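양손 그리퍼 데이터에서 컵을 잡는 순간 두 궤적이 어긋납니다 (시간 동기 문제일까요?)

Rosemarie Kuhlmann
2026년 8월 10일 월요일 · 분류: 인식/데이터 파이프라인

안녕하세요, 늘 눈으로만 읽다가 처음 글을 올립니다. 저는 원래 웹 쪽 개발을 하다가 올해 4월부터 로봇 학습용 데이터 파이프라인을 맡게 되었어요. 그래서 용어가 조금 어설퍼도 너그럽게 봐주세요.

손에 쥐는 그리퍼 두 개로 작은 반투명 플라스틱 컵을 양쪽에서 맞잡는 작업입니다. 그리퍼마다 마커가 붙어 있고, 머리 쪽 시점 영상에서 마커 자세를 뽑습니다. 그리퍼 쪽 영상으로는 Pradby(저희가 안에서 쓰는 시각 주행거리 추정 모듈입니다)가 궤적을 따로 계산하고요. 두 결과를 Hekel이라는 병합 스크립트로 합쳐서 정책 학습에 넣습니다.

문제는 합친 뒤에 생깁니다. 팔이 천천히 움직이는 구간에서는 두 궤적이 예쁘게 겹쳐요. 그런데 컵에 다가가는 구간, 특히 오른쪽 그리퍼가 빠르게 들어올 때는 최대 19 mm까지 벌어집니다. 컵이 워낙 작다 보니 이 정도면 재생했을 때 손가락이 컵을 뚫고 지나가 버려요. 왼쪽 그리퍼 시점에서 보면 오른쪽이 들어오는 방향은 이렇습니다.
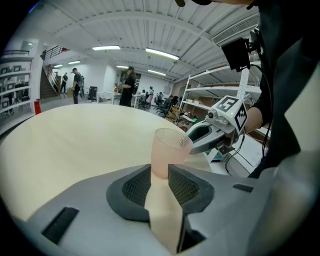
지금까지 해 본 것

- 렌즈 보정을 처음부터 다시 했습니다. 재투영 오차는 좋아졌는데 어긋남은 그대로예요.
- 마커 자세에 저역 통과 필터를 걸었더니 보기에는 매끄러운데 오차가 도리어 커졌습니다.
- 마커 크기 설정값을 자로 재서 다시 넣었습니다. 변화가 없었어요.
- 병합할 때 가장 가까운 타임스탬프끼리 짝을 짓고 있습니다. 보간은 하지 않습니다.

에피소드는 600개를 모아 두었고, 가능하면 다시 찍지 않고 소프트웨어에서 고치고 싶어요. 시간 문제인지 좌표 변환 문제인지부터 어떻게 가려야 할까요? 긴 글 읽어주셔서 미리 감사드립니다.

Knut Reuter
추천 34

반갑습니다, 첫 글인데 정리를 참 잘해 주셨네요. 저도 예전에 똑같은 증상으로 며칠을 끙끙댄 적이 있어서 반가운 마음에 조금 길게 적어 봅니다.

먼저 가르는 방법부터요. 오차를 시간축에 그리지 말고 그리퍼 속도에 대해 그려 보세요. 속도에 비례해서 커지고 멈추면 0 근처로 돌아온다면 시간 지연일 가능성이 높습니다. 멈춰 있을 때도 일정하게 남고, 그 방향이 그리퍼 자세를 따라 돈다면 마커에서 손가락 끝까지의 변환이 틀린 거예요. 둘이 섞여 있는 경우도 흔하니 정지 구간과 이동 구간을 나눠서 보시는 편이 편합니다. 적어 주신 내용으로는 느릴 때 잘 겹친다고 하셨으니 저는 시간 쪽에 걸겠습니다. 필터를 걸었더니 나빠졌다는 것도 앞뒤가 맞고요. 인과 필터는 지연을 더 얹으니까요.

지연값은 이렇게 구합니다. 두 궤적에서 각속도의 크기를 뽑아 같은 간격으로 다시 샘플링하고 교차상관을 돌리세요. 위치 대신 각속도 크기를 쓰면 좌표계가 서로 달라도 되고 변환 오차의 영향도 받지 않아서 마음이 아주 편합니다. 정점 근처는 포물선으로 맞춰서 프레임 간격보다 잘게 읽으시고요. 왼쪽과 오른쪽은 반드시 따로 구하세요. 장치마다 버퍼가 달라서 값이 같으리라는 보장이 없습니다.

그다음 순서가 중요한데, 먼저 타임스탬프를 옮기고, 그 뒤에 보간하고, 마지막에 좌표를 합칩니다. 위치는 선형으로 충분하고 회전은 꼭 slerp로 하셔야 해요. 쿼터니언 부호가 뒤집히는 구간이 있으니 내적이 음수면 한쪽 부호를 바꿔 주시고요. 가장 가까운 시각끼리 짝짓는 지금 방식은 프레임 간격의 절반까지 오차를 그냥 안고 갑니다.

또 하나, 컵을 맞잡는 자세에서는 두 그리퍼의 마커가 한 화면 안에 아주 가까이 들어옵니다.
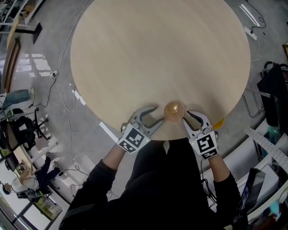
그래서 시간을 맞춘 뒤에도 잡는 순간에만 튀는 값이 남는다면 마커 쪽을 의심해 보세요. 마커가 비스듬히 보이면 평면 자세 추정의 해가 두 개 나오는데, 프레임마다 다른 해를 고르면 자세가 홱홱 뒤집힙니다. 큐브처럼 여러 면에 마커가 있으면 면마다 따로 풀지 말고 보이는 모서리점을 전부 모아 한 번에 푸는 게 훨씬 안정적이에요. 왼쪽과 오른쪽 마커의 ID가 겹치지 않는지도 꼭 확인해 보시고요. 설마 싶으시겠지만 제가 그걸로 하루를 날렸습니다!

다시 찍지 않으셔도 될 것 같아요. 600개를 한꺼번에 돌리기 전에 움직임이 큰 에피소드 4개만 골라서 시험해 보세요. 지연값이 에피소드마다 비슷하면 상수로 두면 되고, 뒤로 갈수록 밀리면 시계가 흐르는 것이니 기울기까지 같이 추정해야 합니다.

 댓글 · Rosemarie Kuhlmann
 속도에 대해 그려 봤더니 정말 거의 직선이에요! 오른쪽 기울기가 왼쪽보다 훨씬 큽니다. 교차상관은 내일 해 보고 결과 남길게요. 정말 감사합니다.

 댓글 · Knut Reuter
 오, 다행입니다. 오른쪽이 유난히 크면 수신 시각으로 기록하고 있는지도 한번 보세요. 노출 시각을 받을 수 있으면 그쪽이 낫습니다.

Gisela Oltmanns
추천 4

Breller로 바꾸세요. 동기화 다 알아서 해 줍니다. 저희는 잘 썼어요.

 댓글 · Ute Wiegand
 녹화할 때부터 Breller를 썼으면 그렇지만, 이미 모은 데이터에는 소용이 없어요. 불러오기 기능은 타임스탬프를 그대로 읽기만 합니다.

Edeltraud Petersen
추천 19

위에서 Knut 님이 거의 다 말씀해 주셨고 저는 작은 것만 보탤게요. 지연을 추정할 때 컵을 잡고 가만히 있는 구간은 빼세요. 움직임이 없으면 상관 곡선이 펑퍼짐해져서 엉뚱한 데가 정점으로 잡힙니다. 저는 각속도에 문턱값을 두고 그 아래는 가중치를 0으로 줍니다.

그리고 보정한 값을 원본에 덮어쓰지 마시고 에피소드 메타데이터에 오프셋만 따로 적어 두시길 권해요. 나중에 추정 방법을 바꾸게 되면 어느 파일이 보정된 것인지 도무지 알 수가 없게 되거든요. 필드 이름에 단위도 꼭 넣어 주세요. 저희는 초와 밀리초를 섞어 써서 한참을 헤맸답니다. Hekel이 병합할 때 그 필드를 읽게만 고치시면 나머지 코드는 손댈 것이 별로 없을 거예요.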